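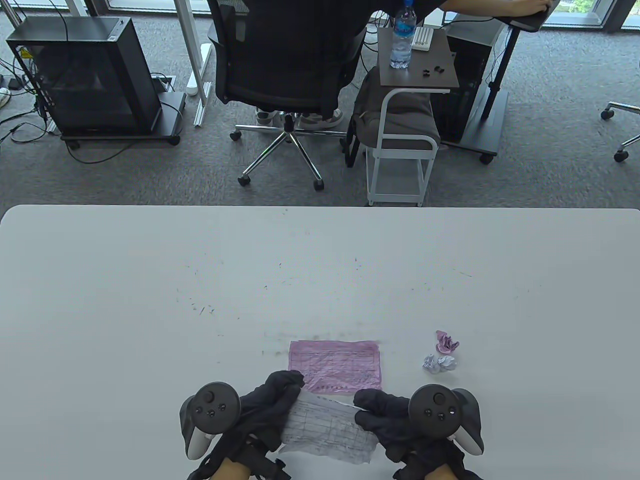

Gloves and strapped-on controllers, paper task.

Progress report to the Clurivham fund, March
Comparing input devices and cameras for handling thin sheets

3 shares | 0 comments

Work this period went into the second half of the comparison. We are testing two ways of recording hand work: tracked controllers worn over gloves, and the Salance hand-held gripper with its own camera. The task set is crumpling, tearing and flattening printed forms. Paper was picked in the proposal as the hardest of the thin materials, and we have kept to that.

The target was 2,000 recorded trials across both setups. We have 380 with the gripper and 300 with the controllers. The gap to target is larger than planned. We lost time on the Pradix strap mounts, which slid on the back of the glove when the wrist turned. The replacement straps hold better, but they take longer to put on and operators ask for more breaks.

Tracking from the controllers is steady when both hands stay over the table. It gets worse when one hand covers the other - tearing is the main case. The gripper doesn't have this problem, but its camera has others. Its picture comes out upside down and is turned in software later, and sheets held close take up most of the view. Bright windows wash out the middle of the picture.
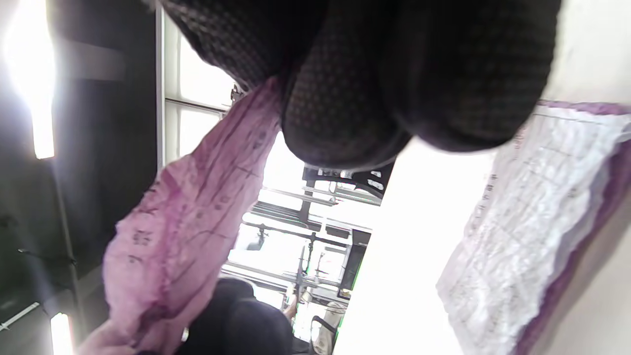 One comment at the monthly review was that exposure should be locked before each run, even if the near side of the sheet goes dark, and that a wider lens would only bring in more window. We agree on the first point and will test the second.

Next period:
- lock exposure on the gripper camera and repeat 8 of the tearing trials
- finish the controller trials with the new straps
- send the first set to Ní Mhurchú for checking

Spending is within budget. We ask to move the unspent travel money to operator hours.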